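Zenari abre sus puertas: un taller para ordenar la casa sin tirar media vida a la basura

Para difusión inmediata
April 25, 2022

¡Por fin puedo contarlo! Llevo meses mordiéndome la lengua y hoy toca: Zenari, el taller de orden doméstico que hemos montado dentro de Prirnon, empieza a recibir gente este mismo mes de abril. Soy Tsion Hadgu, coordino el proyecto y os escribo yo misma porque la nota formal que preparamos la leí tres veces y me aburrió las tres.

Vamos a lo que importa. Zenari es un espacio donde se aprende a recoger, clasificar, doblar, guardar y embalar, con cosas de verdad y con tiempo por delante. Mi compañera Ayantu Wolde lleva media vida haciendo mudanzas ajenas (y unas cuantas propias, pobre) y de ahí salió el programa entero. Una tarde nos pusimos a hablar de cajones, de esos que se atascan porque dentro hay un cucharón cruzado, y acabamos con cuatro folios llenos de flechas. Todavía los tengo, con una mancha de café enorme en el segundo.

El curso completo dura 10 sesiones. Empezamos por la cocina, porque es donde más se discute en las casas, y seguimos con la ropa, los papeles y los trastos que viven encima del armario. Las dos últimas se dedican al embalaje: qué va abajo, qué va arriba, cómo se escribe una etiqueta que se entienda seis meses después. «Varios» no vale como etiqueta, os aviso ya.

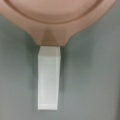 Pinza rosa con dedo blanco

El material lo ponemos nosotras. Para esta primera temporada hemos reunido 400 objetos de uso diario, casi todos de segunda mano, desde tarteras sin tapa hasta una colección de manteles que nos regaló una señora del barrio y que a mí me da pena manchar. Las cajas vienen de Witkowska, que nos ha cedido 300 en varios tamaños, y las estanterías las ha montado Pastia, con una paciencia infinita, después de que cambiáramos de idea dos veces con la altura de las baldas. ¡Gracias otra vez, de corazón!

Hay 50 plazas en esta convocatoria, repartidas en grupos de mañana y de tarde. No hace falta saber nada ni traer nada, aunque si alguien quiere venir con su propio cajón problemático (el de los cables, el de las pilas, el de las gomas del pelo con llaves viejas) le hacemos sitio encantadas. A Ayantu le brillan los ojos cuando ve un cajón de cables.

«No quiero que nadie salga de aquí con la casa como un escaparate», dice ella cada vez que le preguntan. «Me conformo con que encuentren las tijeras.» Yo lo firmo. En mi casa las tijeras aparecieron en abril, detrás de la harina, y todavía lo celebramos.

También queremos que Zenari sirva para que las cosas circulen. Al terminar cada grupo habrá una mesa de intercambio: lo que a ti te sobra se queda allí y te llevas lo que te haga falta, sin dinero de por medio. Lo que quede en la mesa vuelve a las estanterías y lo usa el grupo siguiente. Los libros de cocina tienen balda aparte, y ya os digo que hay uno de guisos al que le he echado el ojo.

La inscripción se hace en la recepción de Prirnon, en persona o por teléfono, y las plazas se dan por orden de llegada. Si os apuntáis en pareja o con alguien de la familia, decidlo y os ponemos en el mismo grupo (o en grupos distintos, que también nos lo han pedido). Los menores pueden venir acompañados a las sesiones de ropa y de embalaje.

A los medios que queráis pasaros: venid cuando os apetezca, avisando el día antes para que no os pille la sala patas arriba. Ayantu y yo atendemos entrevistas por las mañanas, y por las tardes también si no os importa que sigamos doblando sábanas bajeras mientras hablamos.

Contacto de prensa: Tsion Hadgu, Zenari, en la recepción de Prirnon.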